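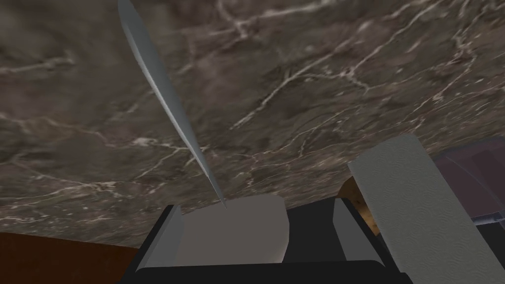 Wrist view from a simulated kitchen counter: knife blade, gripper fingers, marble surface.

About Skisik

Skisik writes control and planning software for robot arms that work on cluttered surfaces. We do not build arms or grippers. Customers bring their own hardware, and our stack runs on a computer next to it.

The company was started by Finbarr Dunne and Hiba Rizk, who had both spent years maintaining motion code inside larger firms. There are 12 of us now. The office is in Plillthorpe, on the second floor above the test room.

What we make

Ukiner is the planner. It takes a target grasp, a collision model and a set of joint limits, and returns a timed trajectory. Thin objects get their own treatment. A knife blade seen from a wrist camera can cover very few pixels across its width, and a point cloud built from that view often has holes in it. Ukiner accepts a fitted shape with an error bound in place of raw points, and keeps the bound through the whole plan.

Pitkänen is the simulator front end. It loads a scene, randomizes textures and lighting, and renders the same camera views that the perception code will receive on a real arm. Veined stone is in the standard texture set. Edge detectors tend to report the veins as object boundaries, and we want that failure to show up in a nightly run – well before a customer finds it.

Both tools share one message format and one clock. Logs from either can be replayed in the other.

How we test

Every change to the planner runs against 945 simulated scenes. Of these, 497 are counter scenes with at least one tool or utensil within reach. The rest cover shelves, bins and drawers. A change that lowers the pass rate in any one group is held back, even if the overall rate goes up.

The camera views are rendered at the tilt the wrist would have at that point in the motion. Upright views are easier to read and less useful. Most of the bugs we have fixed in the perception layer involved a steep angle, a partly hidden object, or a finger covering the thing being measured.

Simulation does not settle questions about contact. Friction values and finger pad stiffness are measured on the bench and then copied back into the model. Gadisa Yimer runs that work and publishes the parameter files with each release.

People

Finbarr Dunne – planning and release management
Hiba Rizk – perception
Gadisa Yimer – contact models and bench measurement
Toivo Kettunen – simulator and rendering
Paavo Vuorinen – customer integration

Working with us

A license covers one site and includes source code for the drivers and message layer. The planner core ships as a compiled library. Integration starts with a file describing your arm, your gripper and your camera mounts. Paavo will send the template. If your controller accepts position commands at 80 Hz or faster, no changes are needed on your side. Slower controllers can be supported with an added interpolation module.

Release notes and parameter files are kept on the downloads page. The next major version of Ukiner is planned for July.

Page last updated Dec 24, 2025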